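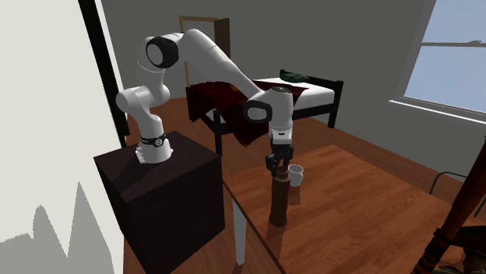
4. Teaching your first grasp

Now for the fun part! In this section you steer the simulated arm yourself, and Levo records every move as a demonstration.

1. Open the Kingi room and press Reset.
2. Hold the grip button on the hand controller. The arm follows your hand for as long as you hold it.
3. Bring the gripper over the object with its fingers pointing straight down, then pause for a moment.
4. Lower slowly, squeeze the trigger and lift.
5. Press Save to keep the run, or Discard to try again.

Note: Wobbly runs are fine – small corrections are great teaching material. A run can hold up to 1,000 steps, and most grasps need far fewer.

Caution: Let go of the grip button before you move your hand back to a comfortable spot. The arm will copy you otherwise.

4.1 Objects on the floor

Switch to the wrist view and come in from the open end of a cup. Spread the fingers wide and line them up either side of the rim before you close them.
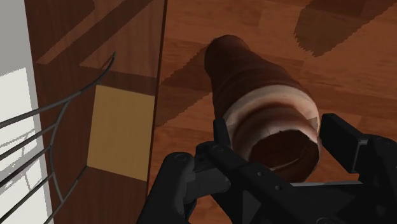
Wrist view: fingers open on either side of the cup's mouth.

6. Set the closing force to 125 for cups. The default of 163 is meant for solid objects.
7. Save the run under a new task name, so that floor and table grasps stay in separate folders.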